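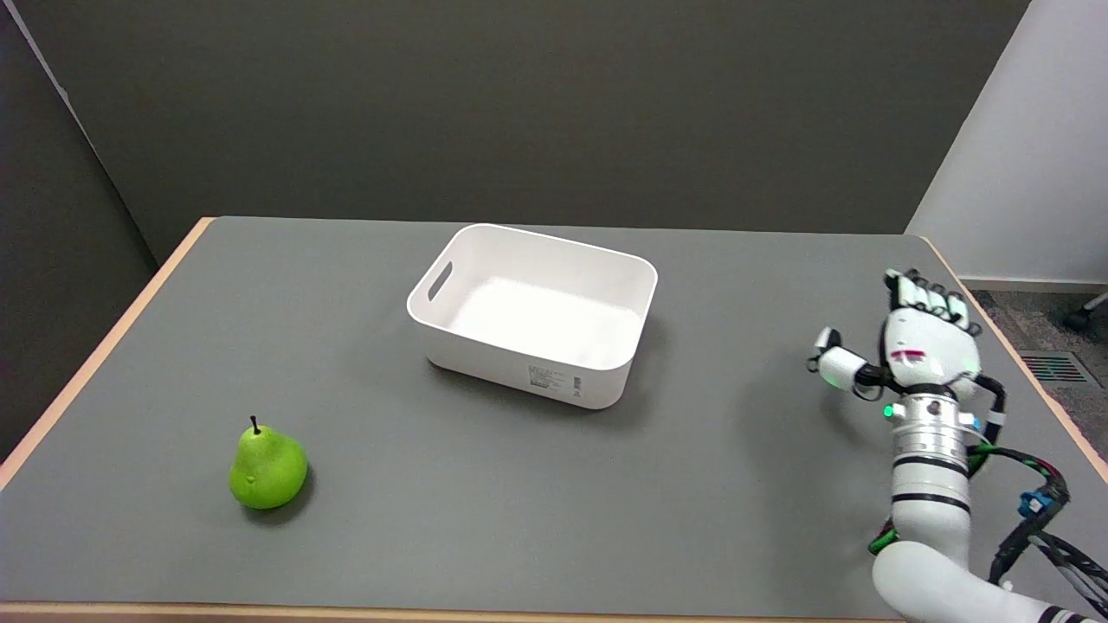 Pear into bin - head cam view, grasp keeps failing, need ideas before demo

Robot Club Boards > Student Projects > Manipulation

fonirwood_eli
Ok so picture is our start pose. Task is dumb simple: pick up the pear, put it in the white bin, hand goes back to where it is there. Student project, five of us, demo end of August.

Policy gets to the pear fine. Then it closes the fingers too high, up by the stem, and the pear tips over. Or squirts out sideways. We did 50 rollouts last night and got 26 in the bin. Same start pose every time, pear moved a little.

Trained on 2,436 demos, all teleop, all from the head view. No wrist camera. Sim was way better than this so don't tell me the network is too small pls

- Eliécer

tornillo_suelto
Where's the pear in the demos? Always front left like that?

fonirwood_eli
Mostly left half of the table yeah. Bin always around the middle, we turn it a bit between runs

tornillo_suelto
And always standing up?

fonirwood_eli
yes. Standing. Why

tornillo_suelto
Because once it tips your policy has never seen a pear on its side and it's done. So you have two problems, the bad grasp and no recovery. Count them apart. How many of the misses are first touch and how many are it flailing around after?

fonirwood_eli
didnt log it. I have the video, will go back through tonight

gripper_gal
Hot take - why the full hand for this. Parallel jaw would do a pear all day. You've got four fingers and a thumb to coordinate on a round slippery thing with a skinny top. Our team dropped the fancy hand in our second month and never looked back

walter_o
Disagree with gripper_gal. The class is literally on dexterous hands, he can't swap it. Also a pear isn't hard for a hand like that if you come in with the thumb on one side and fingers wrapped low on the fat part. It's a data problem.

gripper_gal
It's a data problem that goes away if you use a jaw lol

walter_o
And then you fail the assignment. Walter Ospina btw, I took the same course last year, did the Gallico bench. Eli is that the same room? Dark wall one side, white wall on the right?

fonirwood_eli
Same room! You had the vent behind the table too then

walter_o
Yep. Ok so something from our year. Look at your picture, hand is open, right side of the bin, and the pear is way over on the other side near the front. So every single reach has to travel the whole width of the table and get past the bin. Ours would swing wide to miss the bin and arrive at the fruit from above, fingers coming down on the top. Exactly your stem grab. Try this:

1. Keep the start pose
2. Add a waypoint low and in front of the bin, near the table
3. Come at the pear from the side, not down
4. Only then close

We re-recorded a few hundred demos like that and it got a lot better. Don't remember the number so won't make one up

cekireo_dev
Would push back on a hard waypoint. If you script the approach you're not really learning the reach any more and your instructor may ding you for it. I'd rather filter the demos. Throw out all the top-down ones, retrain on what's left, see.

walter_o
I meant teleop it that way, not script it. Operator follows the path. Written badly, sorry

cekireo_dev
Ah ok then we agree. Still filter first, costs nothing but a night of training

tornillo_suelto
+1 to filtering. Also what does the head camera see at the moment of grasp? With that thumb and palm on top of the pear I bet it's mostly hidden. The policy could be guessing at height.

fonirwood_eli
Just checked, yeah. Last bit before it closes you see back of the hand and a sliver of green. Thats it

tornillo_suelto
There you go. Side approach helps with that too, hand comes in next to it and you keep seeing the pear.

saavedra_lab_rat
Random question, what about the color. Bright green pear on gray table is about as easy as it gets. Are you planning to demo with other fruit? If the rubric says "unseen object" you're going to have a bad day

fonirwood_eli
Rubric says one object, bin position varies. So pear only. I'd like to do more but not with the time left

saavedra_lab_rat
Fine then. But vary the bin more than "a bit". If it's near center in everything it'll just drop at center

fonirwood_eli
ugh. that's fair. In the bad runs where it did grab the pear, a couple got dropped right on the rim

gripper_gal
Is the bin weighted? Ours slid every time the hand bumped it. An empty plastic one weighs nothing

fonirwood_eli
Not weighted. It does slide. We just push it back

walter_o
Double sided tape under the corners. Dont put anything inside it, you'll change what the camera sees

cekireo_dev
Tape also means you can't move it quickly between runs, and you were just told to move it more. I'd use a rubber mat scrap cut smaller than the base so it doesn't show.

walter_o
ok mat scrap wins

tornillo_suelto
One more, check your cables. That bundle on the right side of the arm - when you reach all the way across to the left does it go tight? We had a wrist that stopped short on every far reach and blamed the policy for a week

fonirwood_eli
Hm. Will move it over by hand tomorrow before we run anything. It does look a bit short when the arm's all the way out

fonirwood_eli
Update, 11 pm. Went through the video. 24 misses. 17 are first touch up high by the stem, 5 are it chasing the pear after tipping, 2 rim drops. So tornillo was right to split them. Cable is fine at full reach, some slack left, not much.

Filtered set is training now. Mat scrap is cut. Doing side approach teleop in the morning, bin all over the table this time. Will post the new count

gripper_gal
Jaw offer still stands

walter_o
Post the video too, not only the count. And log first touch from the start this time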